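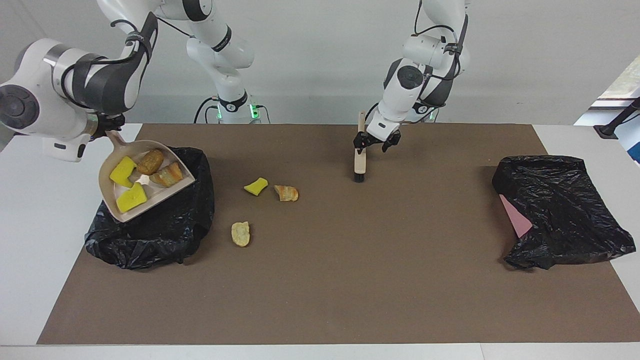 Collecte bi-bras, tâche « ramassage pelle + balayette » : où couper les épisodes ?

Forum Prumov > Apprentissage par démonstration > Collecte de données

ltoledo
Bonjour à tous. On est en train de constituer un jeu de démonstrations téléopérées pour une tâche de nettoyage de table : bras droit sur la pelle, bras gauche sur la balayette, les débris (éponges, bouts de pain et de croissant) vont dans la pelle puis dans un sac poubelle noir. On en est à 183 épisodes et je bloque sur le découpage.

Pour l'instant un épisode = toute la table, du premier coup de balayette jusqu'au vidage. L'état de la photo, avec trois morceaux encore sur le tapis et le reste déjà dans la pelle, tombe donc en plein milieu d'un épisode. Mon collègue voudrait couper à chaque morceau ramassé. Moi je trouve qu'on perd l'enchaînement. Vous faites comment ?

Leire Toledo

bornham_k
Bonjour Leire. On découpe par morceau chez nous, à Bornham. Les épisodes longs étaient ingérables à relire et dès que l'opérateur ratait un geste à la fin il fallait tout jeter. Avec des segments courts on jette juste le segment.

Par contre il faut garder le vidage comme segment à part, avec sa propre consigne texte.

pince_molle
Pas d'accord avec bornham_k. Si tu coupes à chaque morceau, la politique apprend très bien à pousser un bout d'éponge dans la pelle et pas du tout à choisir le suivant. On a fait les deux versions sur une tâche de tri, 608 épisodes au total, et la version coupée restait plantée entre deux objets, pince en l'air.

Enregistre en long et pose des marqueurs. Tu pourras toujours couper après. Recoller, c'est autre chose.

bornham_k
Ça dépend de la longueur de contexte du modèle. Avec une observation unique et des actions par blocs, le découpage ne change presque rien au choix de l'objet suivant, à condition que les débuts de segments soient variés. Tes débuts étaient peut-être tous au même endroit.

pince_molle
Ils ne l'étaient pas. On repartait de la pose de fin du segment précédent.

ltoledo
Merci à vous deux. Enregistrer en long avec des marqueurs, ça me va, je peux affecter une pédale à ça.

Autre question tant que j'y suis : la position des sacs. On en a deux sur le tapis, un de chaque côté. Est-ce que vous les déplacez entre les épisodes ou vous les laissez en place ?

miranda_dev
Il faut les bouger. Un sac poubelle noir et brillant, ça ne ressemble jamais deux fois à la même chose, et si la position est fixe le modèle va viser un point de la table sans regarder le sac. Varie aussi l'ouverture : bien large, à moitié refermée, bord replié.

Et ne remets pas les débris toujours dans le même ordre. On a relu 3,207 épisodes sur le projet Miranda et le défaut le plus courant, de loin, c'était la remise en place trop propre entre deux prises.

bornham_k
+1 pour les sacs. J'ajouterais un réglage de départ où le sac est déjà à moitié rempli.

ltoledo
D'accord. Je mets une vue de dessus prise sur le même poste. Le sac de droite est ouvert avec des éponges dedans, celui de gauche est contre le bord du tapis. Dites-moi si cette disposition vous paraît assez différente de la première.

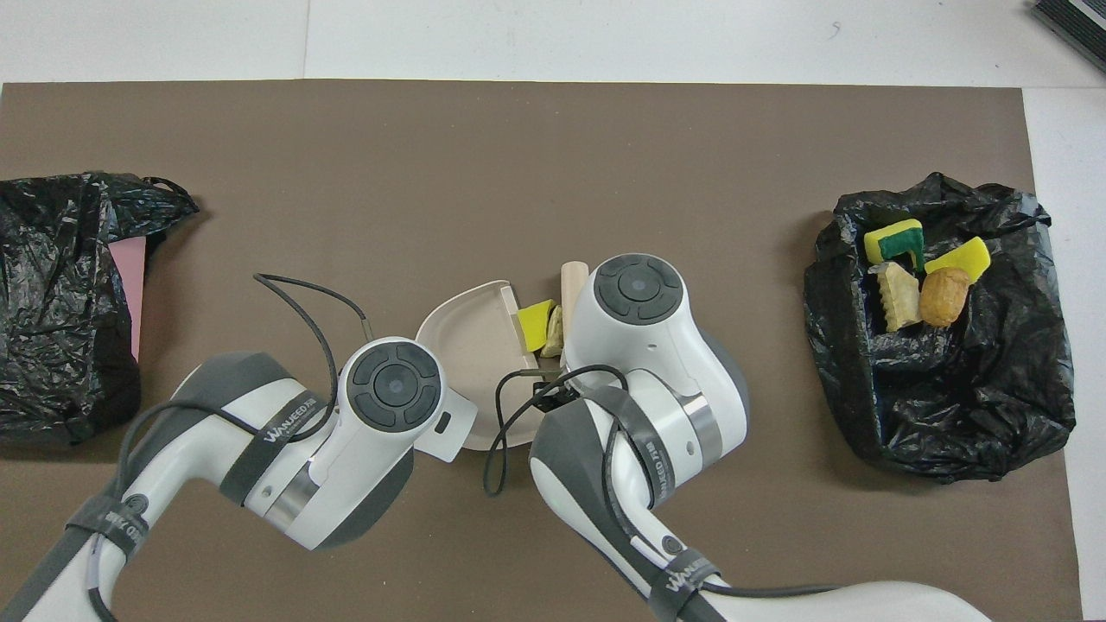
Réponses suivantes (page 2)

pince_molle
Pour le sac de droite, oui, nettement. Celui de la première photo est à plat, l'ouverture n'a rien à voir. Par contre tu as toujours un sac à gauche et un à droite. Essaie les deux du même côté, ou un seul.

Autre remarque : sur cette vue les deux poignets prennent beaucoup de place autour du récipient beige. Si c'est ta seule caméra en entrée, le modèle risque de manquer d'information sur ce qui se passe devant les pinces.

ltoledo
On enregistre plusieurs vues. La question de savoir lesquelles on garde à l'entraînement n'est pas tranchée.

miranda_dev
Garde tout à l'enregistrement, même si tu n'en utilises que deux. Vérifie aussi les câbles. Il y en a un qui fait une grande boucle sur le tapis côté gauche et un autre qui descend du bras droit, avec un connecteur près du récipient. Soit tu les fixes le long des bras, soit tu acceptes qu'ils soient dans toutes les images.

bornham_k
Je laisserais les câbles. S'ils sont là au déploiement, autant qu'ils soient là à la collecte.

miranda_dev
Sauf qu'un câble au milieu du tapis, la balayette finit par l'accrocher. On a perdu une matinée comme ça à Drorumbridge.

ltoledo
Je vais les attacher plus haut et refaire une petite série avant de continuer. Pour le découpage je pars sur la méthode de pince_molle – épisodes longs, marqueur à chaque morceau et au vidage – et je testerai les deux versions à partir des mêmes enregistrements. Je reposterai en septembre avec les courbes.

pince_molle
Pense à noter le nom de l'opérateur dans chaque épisode. Ça sert toujours au moment du tri.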